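Choosing a Hand for the Job: A Conversation at the Brerness Refurbishing Shop

The first thing the test lead at Brerness wants to talk about, before the coat is even off, is fingernails. "When you open up a server by hand, you use your nails far more than your fingertips," she says, pouring two coffees and pushing one across the bench. "You hook things, you pry, you feel for the little edge. So when people bring me a gripper with two big soft rubber pads, I ask them where the nails are."

She has been asking that question since the spring, when the shop began trying out grippers for the fussier end of its work. Brerness takes in retired office and data room machines, pulls the parts that are worth saving, checks them and sends them out again. Most of it is still done at long benches by people with screwdrivers and very good lamps, and she is quick to say that she likes it that way. The arm came in for the parts that wear people out: the same latch, the same lever, the same little twist of the wrist, all day long.

There were three grippers in the running. The first was a parallel-jaw model from Fotby, the sort you see on a great many factory lines, with two flat fingers that slide toward each other. The second was a vacuum tool from Codine. The third, and the one that has stayed on the arm the longest, is a linkage gripper from Whitlock with a long, narrow finger that can reach down between things.

"I loved the Fotby," she says, and she sounds as if she means it. "It's such a friendly tool. You mount it, you plug it in, it closes when you ask and opens when you ask, and it held its zero through the whole trial. If I were moving boxes of drives from one cart to another I'd have bought it on the spot and gone home early." The trouble came with anything below the tops of the memory slots. The jaws were wide, and by the time they had opened enough to go around a lever they were leaning on something else.

The Codine had the opposite character. It was lovely on flat, clean surfaces and sulked at everything else. She remembers an afternoon spent lifting processors out of open sockets, one after another, straight up, as neat as you please. "And then we got to a batch with old thermal paste on them and it just wouldn't hold. We'd wipe one down and it would work, and we'd miss a spot on the next one and it wouldn't. A person looks at the smear and wipes again. We'd have needed a whole cleaning station in front of it."

That left the Whitlock, which she admits she did not care for when it arrived. It looked to her like a piece of farm equipment. It took two days to mount and another to get the cable run so that it didn't snag when the wrist turned over.

What won her around was the reach. A processor socket on a server board is a hard place to get to, with memory slots standing up on both sides of it, and the retention lever lies off to one side where a broad hand simply doesn't fit. The narrow finger goes in at a slant and comes down beside the frame.

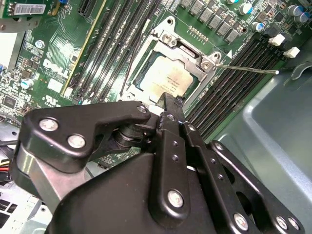 Words and bench notes by the Brerness workshop newsletter desk
September issue

The Dell boards have become her standard test, partly for the layout and partly for the simple reason that the shop has a deep shelf of them. The approach to the socket is the part she watches most closely. "The finger has to come to the edge of the metal frame and stop," she says. "If it comes in too high it's over the processor, and I don't want it touching the processor. Too low and it's down on the board with all those tiny parts. I used to hold my breath every single time. I still do a bit, to be truthful with you."

She keeps a log, naturally. Over the summer the three grippers made 1559 approaches between them, and each one has a line in a spreadsheet with a column for remarks. Some of the remarks are technical and some are not. One of the Codine entries just says "no, thank you." The Whitlock got the largest share of the work, with 600 approaches, and she reckons she learned more from its first 20 than from all the rest, most of it about how she had been placing the boards in the fixture.

The camera turned into a second project all by itself. The arm began with a single camera on a post above the bench, which gave a nice wide view and was no help at all once the gripper moved in and covered the socket. She had hoped to get by with it. After a couple of weeks she gave in and put a small one at the wrist, looking down past the finger.

"Oh, it made such a difference," she says. "You're right there with it. You can see the tip and you can see the frame, together, and you can tell whether you're lined up. Of course the gripper itself takes up a lot of the picture, and the metal can throw a glare at you, so we ended up fiddling with the lamps for most of a Friday." They kept the overhead camera too, for checking that the right board is in the fixture and that it's the right way around.

She is less settled about the controller. The one that came with the arm is dependable and a little dull, and it will not let her change how hard the finger presses partway through a move. She would like a light touch on the way in and a firmer one when it pushes on a lever. Codine makes a controller that will do it, and she has it on loan, but so far it has stopped for reasons of its own more often than she'd like. "I'll be in the middle of a good run, and it decides it's had enough. Then it's a restart and I'm off getting another coffee. I've had a great deal of coffee this summer."

Asked what she would tell another small shop thinking of doing the same, she takes a good long while to answer, and gets up once to shut the door on the noise of the air compressor. Borrow before you buy, she says at last. All three makers were willing to lend, and Fotby even sent a spare set of fingers when she asked, which she then filed down to see if they'd fit (they did not, and she still owes them a set of fingers). Bring your worst parts to the trial and leave the pretty ones on the shelf. And let the bench people try driving it, as they're the ones who know what the job feels like.

"One of our bench folks had the Whitlock for ten minutes and told me I was coming in from the wrong side," she says. "I'd been at it a month! We turned the fixture around and it went better from that same afternoon."

The next round will be about memory latches, the little ones at the ends of the slots, which have to be pushed outward without being snapped. There are 300 boards set aside for it. She has ordered a second finger for the Whitlock, slimmer at the tip, and is trying to talk the shop into a better lamp. The Fotby, meanwhile, has been moved over to the drive carts, where she says it is doing very nicely.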